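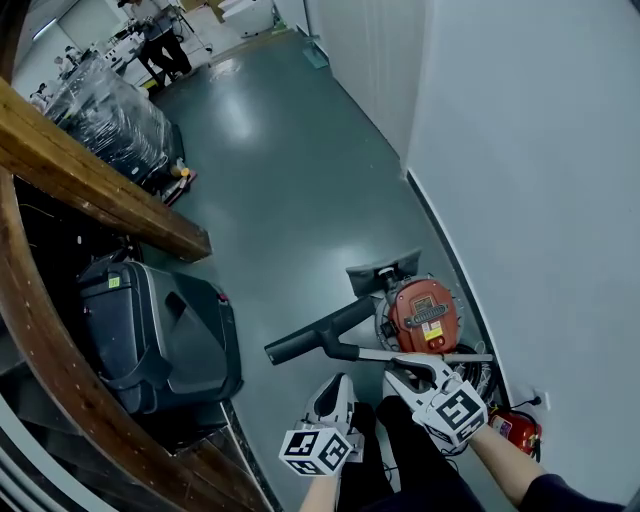
Trade list, issue 13 - page 34

## Mimeck floor polish, and the bits that go with it

Water-based polish for sealed hard floors. Corridors, stairwells, hallways, shop floors, the strip in front of the lifts. Lino, vinyl, sealed concrete, painted concrete if the paint is sound. Not for bare wood. Not for laminate. Not for anything with a waxed finish already on it unless you strip that first, see Hilla further down.

New tub since May. Same polish, better lid. The old lid split if you dropped it and we had a lot of calls. If you've still got the old ones on the shelf they're fine to use, just don't stack them.

**Sizes**

- Small bottle, for patching and stairs
- 2 litre, with the pouring spout
- Trade tub, spout sold seperately

**Finish**

- Satin - what most people want
- Gloss - shows every footprint, looks great for open days
- Matt - to order only, allow extra time

Matt and gloss don't mix. Well, they do mix, you get satin, but patchy. Please stop doing this and ringing us.

### Before you put any down

Most of the bad results we hear about are dirt under the polish. Grit especially. It gets dragged along by the mop and you end up with a long scratch sealed in under a shiny coat, and the only way out is to strip the lot.

So. Vacuum first, hard-floor nozzle, edges as well as the middle. Any decent canister machine will do it, doesn't need to be ours (we don't sell them anyway). Long wand helps along skirtings. Then damp mop with plain water. Then leave it till it's properly dry. A damp floor under the first coat goes cloudy, usually overnight, usually when you've already told everybody it's finished.

Gum, tape marks, trolley wheel marks - get those off by hand with a Butt pad, the white one. Green one is too rough for vinyl.

### Putting it on

Thin coats. Thinner than that. Flat mop, wrung out well, work backwards towards the door you want to leave by. Sounds obvious but we've all done it.

Keep a wet edge. Don't go back over a bit that's started to drag. If you've missed a patch, leave it for the next coat, it'll blend.

Two coats for a hallway at home, three for anything with a trolley or a pushchair going over it daily. Second coat goes on across the first. In a narrow corridor you can't really do that, so just go the same way again but start from the other side wall.

Soft shoes between coats. Proper shoes next day. Furniture and mats back the day after that - rubber-backed mats want longer, they will stick and they will leave a square.

Heating on low is fine. Fans are not, they skin the top and leave it soft underneath.

### Looking after it

Weekly: vacuum or dust mop, then damp mop with a neutral cleaner. No bleach, no washing up liquid, no pine stuff. All of those leave the polish dull or tacky or both.

When it starts to look tired down the middle, one thin coat over the worn track is enough. You don't have to do the whole floor. Feather it out towards the walls and you won't see a join, not in satin anyway.

Dark floors show wear sooner than pale ones. Same polish, same wear, you just notice it. Customers with dark green and dark grey floors tend to top up more often and that's normal.

### Hilla stripper

For taking off old polish, ours or anyone's. Dilute per the label, warm water not hot. Flood a small area, leave it, scrub, pick up the slurry, rinse, rinse again. The second rinse is the one people skip and then the new polish won't bite.

Gloves. Open a window. Very slippery while it's down, so block both ends of the corridor, not only the one you came in by.

Don't let it dry on the floor. If it does, wet it again with more Hilla, don't scrape.

### Butt pads and mops

White pad - marks and light scrubbing, safe on vinyl and lino
Green pad - stripping on concrete only
Flat mop head - for polish, wash before first use or it sheds
Spare handle clip - fits both handle types

Keep one mop head for polish and never use it for anything else. Write POLISH on it. Wash in cold water straight after, once it sets in the fibres you may as well bin it.

### The Mimeck 3000

Our hard-wearing version. Same family as the standard polish but a tougher coat, meant for entrances and loading corridors. Dries slower. Costs more. Satin only.

You can put 3000 over standard once the standard has fully hardened. Don't go the other way round, it peels. If you don't know what's down already then strip a small patch behind a door and start again from there.

Not worth the money for a hall at home in our view, but it's your hall.

### Quick ones

**Underfloor heating?** Off the day before, off while it dries, back up slowly.

**Can it freeze?** Yes, and then it's ruined. Lumps. Don't leave it in the van over winter.

**Dog got on it wet?** Let it dry, rub the prints down lightly with a white pad, vacuum up the dust, one thin coat over.

**Is it non-slip?** It's no worse than the bare floor when dry and clean. Wet is wet. We don't sell it as a safety coating so please don't spec it as one.

**Shelf life?** Date is on the base of the tub. Once opened, stir don't shake, and sieve it through an old pair of tights if there's a skin on top.

### Ordering

Drinduvero trade counter or by phone. Orders in before noon go out same day if we have it, matt excepted. Mixed boxes fine, any sizes. Returns unopened only - and please tape the lids on the old style tubs before you send them back, the carrier has complained agian.

Floor cleaners and neutral soaps are over the page.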